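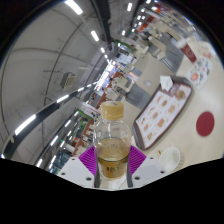

Agarre de botella con la pinza manual y las almohadillas estriadas, junto a una bandeja con mantel de papel.

Informe de avance del proyecto Brendstead: comparación de pinzas manuales
Mayo – por Siebe Willems
Compartido 3 veces · 0 comentarios

Queridos amigos de Pavamwood:

Antes de entrar en materia quiero daros las gracias por la paciencia con la que habéis esperado este informe, que os prometí más breve que el anterior y que, me temo, me ha salido igual de largo. Ha sido un periodo con mucho movimiento y me apetece contároslo con cierto detalle, porque buena parte de lo que hemos hecho se debe a que nos animasteis a sacar las pinzas del laboratorio y a llevarlas a sitios donde la gente come, deja cosas a medias y se levanta de la mesa.

Como recordaréis, la propuesta aprobada contemplaba comparar dos juegos de dedos sobre el mismo cuerpo de pinza: el Prorton, con almohadillas de acanaladura fina, y el Martens, de superficie lisa y algo más blanda. A día de hoy tenemos registrados 1.122 agarres entre los dos juegos, repartidos entre botellas, vasos de papel, sobres de salsa y envoltorios. Las botellas se llevan la parte más grande, como estaba previsto, y son también las que más nos han enseñado.

Con las botellas pequeñas de plástico el juego Prorton nos está dando muchas alegrías. Las estrías agarran bien por debajo del hombro y permiten cerrar con menos fuerza, de modo que la pared apenas se deforma. El juego Martens se defiende cuando la botella está llena, pero en cuanto queda por la mitad el plástico cede y el operador tiende a apretar de más. Hicimos una tanda de 100 repeticiones con cada juego solo para confirmar esa impresión, y la impresión se mantuvo. Os adelanto que en los vasos de papel ocurre justo lo contrario – los dedos lisos marcan menos el borde –, así que todavía no me atrevo a recomendaros un único juego para todo.

La zona de restauración ha resultado un lugar de trabajo estupendo y bastante incómodo a la vez. La luz del techo se refleja en las mesas y en los propios envases, y la cámara de gran angular, montada sobre la pinza, tiene que convivir con tubos muy brillantes y con un fondo lleno de rótulos y mostradores. Hemos fijado la exposición a mano después de varias pruebas en automático que no nos convencieron. También hemos aprendido a girar la muñeca más despacio al acercarnos al objeto; parece una tontería, pero el seguimiento de la posición lo agradece muchísimo. 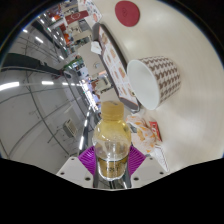 Lo que más nos cuesta siguen siendo los objetos rodeados de otros. Una botella sola en la mesa se coge casi sin pensar, mientras que una botella con papeles arrugados y una bandeja al lado obliga a elegir bien por dónde entra cada dedo. Con el juego Prorton, los papeles ligeros se enganchan a veces en las estrías y hay que repetir la toma. Estamos probando una almohadilla un poco más corta, que deja libre la punta del dedo, y las primeras sesiones me tienen ilusionado (ya sabéis que me ilusiono pronto, así que tomadlo con la debida cautela).

En cuanto al material, los tornillos de las placas se aflojaban tras una jornada larga. Ahora los revisamos cada 180 agarres y no hemos vuelto a perder ninguno. Hemos gastado más almohadillas de repuesto de lo presupuestado y menos en desplazamientos, con lo que la partida general queda donde tenía que quedar. Os enviaré aparte la hoja de gastos.

Para el próximo periodo nos quedan tres tareas. Queremos terminar la serie de vasos con los dos juegos, repetir las botellas con la almohadilla corta y hacer una ronda con operadores que no hayan tocado nunca la pinza, porque los que llevamos meses con ella compensamos sus defectos casi sin darnos cuenta. Para esto último me vendría muy bien que nos prestarais a un par de personas de vuestra oficina durante una mañana. Empezaríamos a las diez, y del café me encargo yo.

Un abrazo muy grande a todo el equipo,
Siebe Willems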